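Parallel linkage fingers vs. soft pads for cloth on a hand-held gripper?
Asked in Grippers & End Effectors, 4 replies hidden

I have a Busness hand-held with the stock hard tips and a budget that would embarrass a toaster. I want to grab folded fabric by the edge. With the hard tips I get the top layer, or the whole stack, or a nice pinch of mattress. Is it worth buying the Bralix padded set, or is my technique the problem? I've spent 9 evenings on this.

Answer 1 (accepted)
Bit of both. Padded tips help because they give a little before they slip, so you can come in low and close slowly. I ran 584 closes comparing the two sets, and the padded ones lost far fewer on cotton. On fleece it was closer to a draw, since fleece will cling to anything, including me.

Things I'd check first: are both fingers reaching the middle at the same time? Mine were off by 8 mm and I blamed the fabric until March. Also stop testing on a bare desk. Cloth on a hard desk is the easy version.
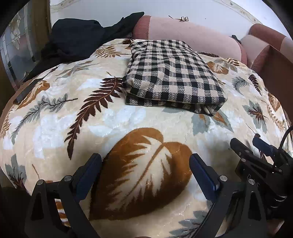 Plush underneath is much meaner. The tips sink into the pile and you pick up blanket along with whatever is folded on it, so open wide, aim for the rounded fold and keep the pads just above the surface. If you can do it there, the desk will feel like a vacation.

Roman Kurek

Answer 2
just get a suction one

Answer 3
Suction on knit fabric, good luck. I have the Landora pads and they're fine. They pick up lint like crazy, wipe them.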